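Semple freestanding bathtub, white with black fittings

I've wanted a white tub with black fittings for years, and after an afternoon of climbing in and out of the Semple I'm completely sold – this is a lovely bath! I'm 68 inches tall and could stretch out with my shoulders under the rim, which never happens at home.

The curved black spout sits at a corner, with a tall lever and three short round knobs in a row beside it. It looks like a lot of hardware on paper (I was skeptical), but the black against the white is what makes it. The dark green one with the white inside, the Jarari, is gorgeous too, and I went back to it more than once.

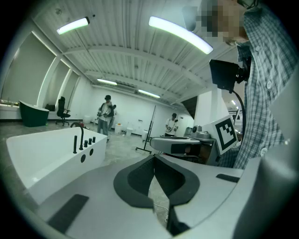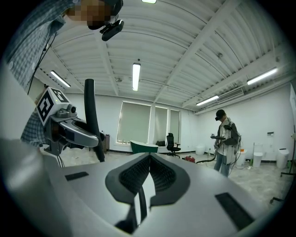 Drarnik Bathroom Club, Showroom Reviews

At $1,669 the Semple costs more than I'd planned, and delivery is quoted at around 30 days. My only real gripe is that the knobs have no markings, so guests will be guessing. They turn beautifully, though, with a nice firm stop.

Measure your doorway before you fall for one! Mine clears by less than an inch. If you like a deeper soak, try the Jarari as well, it felt roomier at the foot end.

5 out of 5 from me.

Flurina Pfister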